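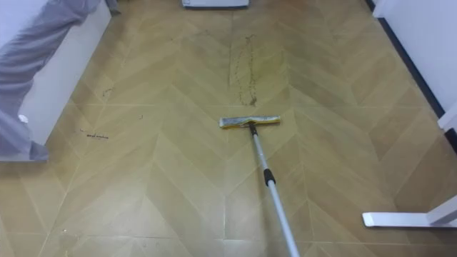 Cómo entrenar una política de fregado con pocas demostraciones: guía paso a paso del método de subobjetivos de contacto

Llevo desde agosto queriendo escribir esto, porque el resultado me tiene entusiasmado y porque el artículo de Plirkard, el proyecto en el que trabajamos Shirin Mahmoudi y yo, deja fuera casi todo lo que hace falta para repetirlo. Lo que sigue es la receta tal como la usamos en el laboratorio de Dornmont: qué grabar, cómo etiquetarlo, cómo entrenar y en qué fijarse cuando la cosa no va.

La idea cabe en un párrafo. Una política de imitación corriente predice la siguiente acción del brazo a partir de la imagen de la cabeza. Con una mopa plana eso se queda corto: la almohadilla trabaja lejos de la pinza, al final de un palo largo, y un error pequeño en la muñeca se convierte en uno grande en el suelo. Nosotros le pedimos a la red que prediga primero dónde va a estar la almohadilla dentro de unos instantes (el subobjetivo de contacto) y solo después la acción. ¡Y funciona mucho mejor de lo que esperábamos!

Qué necesitas

Un robot con cámara en la cabeza y teleoperación, una mopa plana con articulación y una tarde libre. La GPU puede ser modesta; nosotros entrenamos en una sola. El código está en el repositorio Sercombe, rama principal.

Paso 1. Graba las demostraciones

Graba 700 episodios cortos. Cada uno es una pasada: apoyar, empujar, levantar o girar. Cambia la posición de partida del robot entre episodios y deja que la suciedad quede donde caiga, sin colocarla en línea recta. Si teleoperas tú, para cada poco. El cansancio se nota en las trayectorias antes que en los brazos, y la red aprende encantada todos tus titubeos.

Sincroniza imagen y articulaciones antes de guardar. Parece una obviedad y a nosotros nos costó rehacer una sesión entera.

Paso 2. Etiqueta la almohadilla

Marca en cada fotograma clave los dos extremos de la cabeza de la mopa, nada más. Con los dos puntos ya tienes centro y orientación. Anotamos a mano 2.154 fotogramas y el resto lo propagó un seguidor de puntos, con revisión posterior.

Dos criterios que conviene fijar desde el principio: el extremo es el borde de la almohadilla, no el del soporte que lleva encima; y si un extremo queda tapado, se marca como oculto y no se adivina. Con suelos de dibujo repetido, como el chevrón, el seguidor tiende a engancharse a una junta y a quedarse allí tan tranquilo. Revisa sobre todo los giros.

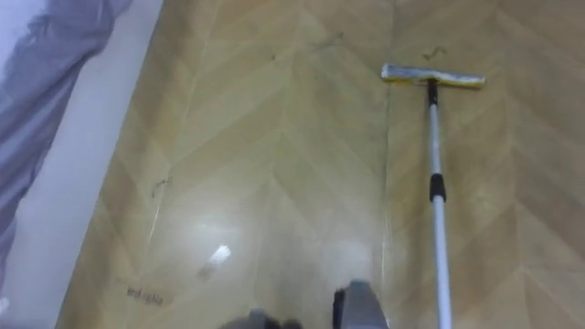 Kianoush Daneshvar nos escribió que a él le pasaba algo parecido con los brillos: su seguidor perdía el extremo izquierdo en cuanto la almohadilla cruzaba un reflejo, y lo resolvió variando la exposición durante el aumento de datos en vez de tocar el seguidor. Lo probamos y lo adoptamos el mismo día. Está en el archivo de configuración como «brillo_local», y recomiendo dejarlo activado siempre.

Paso 3. Entrena en dos fases

Primera fase: solo el predictor de subobjetivos, con la imagen como entrada y los dos puntos futuros como salida. Segunda fase: congela el predictor y entrena la cabeza de acciones, que recibe la imagen, el estado de las articulaciones y el subobjetivo. Probamos a entrenarlo todo junto y la red acababa ignorando los puntos (una pena, porque el código quedaba precioso).

El horizonte importa más que la tasa de aprendizaje. Si es muy corto, el subobjetivo apenas se separa de la posición actual y no aporta nada; si es muy largo, salta por encima de los giros. Empieza por el valor del repositorio y muévelo poco a poco.

Paso 4. Comprueba el predictor antes de mover el robot
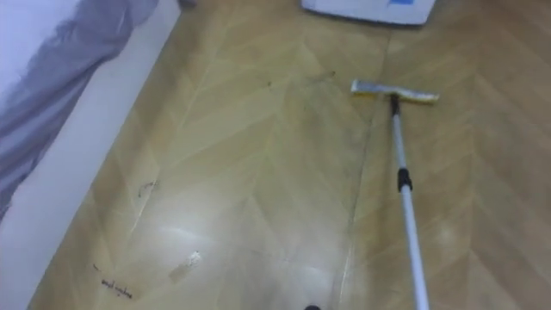 El predictor se puede examinar sobre imágenes quietas, y es la parte que más disfruto. Dibuja los dos puntos predichos encima de la imagen y mira si la línea que los une tiene sentido como próxima posición de la almohadilla. Después busca los distractores. En una vista como la de arriba me fijo en la línea oscura y fina que baja justo a la izquierda del palo: un predictor poco entrenado puede tomarla por el mango y girar la cabeza prevista para alinearla con ella. Repite la prueba con la imagen reflejada; si los puntos no se reflejan también, faltan datos de ese lado.

Paso 5. Ejecuta y mide

Lanza la política a velocidad reducida, con la parada de emergencia en la mano. Nosotros hicimos 985 pasadas de evaluación, repartidas entre tres semillas de entrenamiento, y la versión con subobjetivos superó a la política directa en las tres. La diferencia mayor apareció en los giros — justo donde el palo amplifica el error.

Mide la superficie recorrida y los restos recogidos por separado. Una política puede pasearse por toda la habitación con la almohadilla medio levantada y sacar una nota estupenda en lo primero.

Si algo falla

La almohadilla vibra al apoyar: baja la ganancia de la muñeca antes de volver a entrenar.

El robot repite la misma pasada sin avanzar: casi siempre es el horizonte, alárgalo un poco.

Los puntos predichos tiemblan entre fotogramas: promedia las 3 últimas predicciones.

Arash Zarei está preparando la versión para escoba, que no tiene un borde tan limpio que etiquetar y por eso mismo me da mucha curiosidad. Las etiquetas irán en la misma carpeta de Sercombe cuando estén revisadas.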